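電子レンジの庫内を掃除する手順

油はねやにおいは、ためるほど落ちにくくなります。ターンテーブル式の電子レンジを前提に、重曹水の蒸気で汚れをゆるめて拭き取る方法をまとめました。月に一度くらいが目安です。

用意するもの
・耐熱ボウル(縁に余裕のあるもの)
・水 251ml
・重曹 大さじ1
・やわらかい布 4枚
・綿棒、中性洗剤

手順1 まわりを片付ける
扉が全開にできるように、手前と横の物をどかします。壁ぎわに置いている場合は、扉側だけでも広く空けておいてください。扉を開け、庫内に食品や皿が残っていないことを確認します。

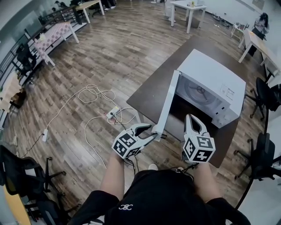
手順2 重曹水を加熱する
ボウルに水と重曹を入れてよく混ぜ、ターンテーブルの中央に置きます。ラップはかけません。600Wで3分加熱し、終わったら扉を閉めたまま15分待ちます。急な沸騰(突沸)が心配な場合は、ボウルに木の箸を1本入れておきます。金属のスプーンは入れないでください。

手順3 庫内を拭く
電源プラグを抜き、ボウルを取り出します。まだ熱いことがあるのでミトンを使います。布を重曹水に浸して固く絞り、天井、側面、奥の順に拭きます。最後に水拭きで重曹を落とします。白い粉が残るときは水拭きをもう一度。側面にある電波の出口のカバーは、こすらず軽く拭く程度にします。

手順4 皿と回転台を洗う
ガラス皿は冷めてから中性洗剤で洗います。回転台のローラーは外せる機種なら外し、溝の汚れを綿棒で取ります。水気が残ったまま戻すと動きが悪くなることがあります。

手順5 扉と外側を拭く
扉の内側は縁に油がたまりやすい場所です。パッキンのある機種は強く引っぱらないように。操作部には洗剤を直接吹きつけず、布につけてから拭きます。白い本体は手あかが目立つので、角と取っ手のまわりも忘れずに。 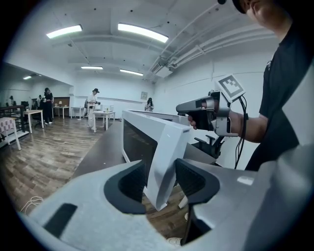
手順6 乾かして戻す
扉を開けたまま30分ほど乾かします。皿を戻し、がたつきなく回るか、水を入れたカップを1分温めて確かめます。空のまま運転するのは避けてください。

においが残るとき
レモンの皮を水に入れて2分加熱し、しばらく扉を閉めておきます。焦げたにおいが何日も続く場合は使用をやめ、メーカーに相談してください。

2月に突沸対策の箇所を書き足しました。(Ekaette Adeyemi)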